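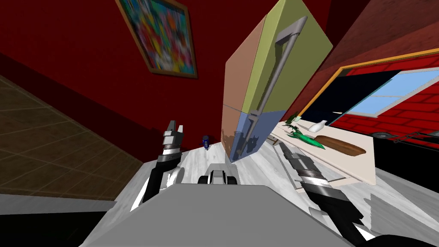
## 冷蔵庫の扉の色を変えたい(シートか塗装か)

カテゴリ:キッチン・家電 > 冷蔵庫

---

**nukamiso_k**

台所の壁を自分で塗り替えたところ、冷蔵庫の白だけが浮くようになりました。上の扉をオリーブ系、下の扉を薄い水色にして、側面は落ち着いたピンク寄りのベージュにしようと考えています。

冷蔵庫はSkomportの2ドアで、中古で買ったものです。冷えに問題はなく、買い替える気はありません。扉は鋼板で、磁石がつきます。表面は少しだけざらついています。

迷っているのは次の点です。

- カッティングシートを貼るか、塗装するか
- 側面も同じ方法でやっていいのか
- 取っ手とパッキンの周りの処理

予算はあまりかけたくありません。経験のある方、教えてください。

---

**hakobune32**

シートを勧めます。うちは5年前に貼って、端が一か所めくれた以外はそのままです。

塗装は下地づくりが面倒です。脱脂、足付け、プライマー、上塗り、乾燥とやって、その間は冷蔵庫の開け閉めを我慢することになります。中身をどこに移すつもりですか。

---

**nukamiso_k**

中身はクーラーボックスに入れて半日もたせるつもりでした。半日では無理ですか。

---

**hakobune32**

塗装なら無理です。シートなら中身を入れたままで作業できます。

---

**tosou_minarai**

塗装派です。シートは角の処理で必ず素人っぽさが出ます。Skomportの扉は縁が丸いので、平らなところだけ貼ると元の白が額縁のように残ります。巻き込もうとするとしわになる。

水性の金属用塗料と短毛のローラーで、薄く3回塗ればかなりきれいに仕上がります。刷毛は跡が残るのでやめたほうがいいです。スプレーは室内では勧めません。養生の範囲が台所全体になります。

足付けは400番の耐水ペーパーで、つやが消える程度に。削りすぎて地金を出すとそこから錆びます。

---

**cha_no_ma**

丸い縁はドライヤーで温めながら伸ばせば巻き込めますよ。安いシートは伸びないので、車のラッピング用を選んでください。Drolleckのつや消しなら曲面でも素直に追従します。うちは電子レンジ台の扉と食洗機の前面に貼りました。

ただし値段は安いシートとは比べものになりません。扉2枚と側面まで全部だと、中古の冷蔵庫がもう一台買えるかもしれない。

---

**tosou_minarai**

食洗機の前面は平らな板でしょう。冷蔵庫の縁と一緒にはできません。

---

**cha_no_ma**

レンジ台の扉は角が丸いです。しわなく貼れています。

---

**mizuyari_asa**

横からすみません。賃貸の場合はどうなんでしょう。冷蔵庫は自分のものなので色を変えるのは自由ですが、塗装のときに床を汚すのが怖いです。

私はFarquharsonという古い集合住宅に住んでいて、床がクッションフロアです。塗料が落ちたら取れない気がします。

---

**tosou_minarai**

水性ならすぐ拭けば取れます。乾いたら取れません。マスカーを床に二重に敷いて、端を養生テープで止めてください。新聞紙だけだと染みます。

---

**nukamiso_k**

ありがとうございます。縁は確かに丸いです。計ってはいませんが、指の腹くらいの丸みです。

側面についてはどうでしょうか。夏場にさわると温かいのですが。

---

**denki_no_hito**

その側面の話だけ書きます。

側面が温かい機種は、外板の裏に放熱用のパイプが通っています。薄い塗膜なら放熱への影響は気にするほどではありません。シートも薄いものなら同じです。避けてほしいのは、厚みのあるクッション壁紙や、レンガ調の立体シートです。あれは断熱材を貼るのと変わりません。

それから、貼るときに側面へ画びょうやビスを打たないこと。パイプに穴を開けたら冷媒が抜けて終わりです。笑い話のようですが、棚をつけようとしてやった人がいます。

背面は触らなくていいです。型番のラベルと注意書きも残してください。修理や処分のときに必要になります。

---

**nukamiso_k**

ラベルは側面の下のほうに貼ってあります。そこはよけて塗ります。立体シートは一度考えていたので助かりました。

---

**hakobune32**

側面は熱で糊がやわらかくなることがあります。うちで端がめくれたのも側面の手前の上の角でした。シート派ですが、そこは認めます。

---

**yoru_no_daidokoro**

どちらでもない意見です。色を変えること自体をもう少し待ったほうがいいと思います。

私も以前、壁に合わせて冷蔵庫を深緑に塗りました。2年で壁の色に飽きて塗り替えたら、今度は冷蔵庫が合わなくなりました。塗り直すには前の塗膜をまた足付けしなければならず、そのままになっています。

白い冷蔵庫は、つまらないけれど何にでも合います。

---

**cha_no_ma**

だからシートにしておけば剥がせるんですよ。

---

**yoru_no_daidokoro**

剥がしたあとの糊残りはどうしますか。5年も貼ったら簡単には取れないでしょう。

---

**cha_no_ma**

ドライヤーで温めてゆっくり剥がし、残ったところは中性洗剤とぬるま湯、それでもだめならシール剥がし液です。樹脂の部品に液をつけないように。

5年ものを剥がしたことはないので、そこは分かりません。3年のものは扉1枚に一晩かかりました。

---

**hakobune32**

うちの5年もののめくれた角を試しに少しめくってみました。糊が本体側に残ります。温めても同じでした。

---

**yoru_no_daidokoro**

やはりそうですか。

---

**kago_no_soko**

安く試したいなら、マグネットシートという手があります。扉が鋼板ならつきます。

Cludusというホームセンターの端材コーナーで、色つきのマグネットシートが1枚1000円でした。大きさはばらばらです。扉の寸法に切って当てておくだけなので、色の組み合わせを見るにはちょうどいい。気に入ったらそのあとで塗るなり貼るなりすれば済みます。

欠点は、重いこと、開け閉めでずれてくること、下に水気が入ると輪じみになること。ときどき外して拭いてください。

---

**nukamiso_k**

それはよさそうです。オリーブはありましたか。

---

**kago_no_soko**

私が行ったときは緑が濃いのと黄緑だけでした。水色はありました。品番1614と札がついていたものが、かなり薄い水色です。店によって違うと思うので電話で聞いたほうが早いです。

---

**mizuyari_asa**

マグネットシートなら床も汚れないので、私もそれにします。

---

**tosou_minarai**

試すのはいい考えだと思います。ただ、マグネットを長く貼ったままにしたあとで塗装するなら、脱脂は念入りにしてください。裏の成分が移って塗料をはじくことがあります。

あと、上下で色を分けるときは、扉ごとに塗り分ければ境目のマスキングがいりません。扉を外せる機種なら外して寝かせて塗るのが一番きれいですが、ヒンジの調整に自信がなければつけたままで。

---

**denki_no_hito**

扉は外さないほうがいいと思います。傾いたまま戻すとパッキンに隙間ができて、霜がつきます。塗装の仕上がりより、そちらの害のほうが大きい。

パッキンの隙間は、名刺を一枚はさんで扉を閉め、引いてみれば分かります。すっと抜けるところがあれば密着していません。作業の前と後でやっておくと比べられます。

---

**tosou_minarai**

自分は外して戻して問題なかったので、機種によるとしか言えません。初めての人に勧める作業ではない、という点には同意します。

---

**nukamiso_k**

経過です。

日曜にCludusへ行ってきました。水色は1614がありました。緑はやはり濃いものしかなく、オリーブは画用紙を磁石で留めて代わりにしました。

上の扉をオリーブ、下の扉を水色にして数日過ごしています。水色は思ったより白っぽく見えます。台所の電球が黄色いので、夜になるとオリーブのほうは茶色に寄ります。昼に見て決めた色が夜は違って見えるので、紙でいいから先に当ててみるべきでした。

名刺も試しました。下の扉の蝶番側だけゆるいです。色を塗る前にパッキンを掃除します。

---

**yoru_no_daidokoro**

パッキンは、へたっているだけなら温めると少し戻ることがあります。蒸しタオルを当てて、しばらく扉を閉めておく。

色は気に入ったんですか。

---

**nukamiso_k**

上下の色は気に入りました。側面はまだ迷っています。見えるのは流し側の一面だけなので、そこだけ塗装で、扉はシートにするかもしれません。

---

**cha_no_ma**

混ぜるとつやが揃いませんよ。シートをつや消しにするなら、塗料も同じつや消しで。

---

**tosou_minarai**

つや消しの塗料は手あかが目立ちます。側面なら手が触れないので大丈夫ですが、扉は三分つやくらいにしておかないと取っ手の周りがすぐ黒ずみます。

---

**hakobune32**

つや消しのシートも同じです。うちの下の扉は、足で閉めるくせがあって下のほうに黒い擦れ跡がつきました。メラミンスポンジでこすったら、そこだけてかってしまいました。中性洗剤と柔らかい布でやってください。

---

**nukamiso_k**

うちも足で閉めています。気をつけます。

蒸しタオルをやってみました。名刺に少し手応えが出ました。

---

**kago_no_soko**

マグネットシートがずれてきたら、四隅を丸く切ると引っかかりにくくなります。はさみで切れます。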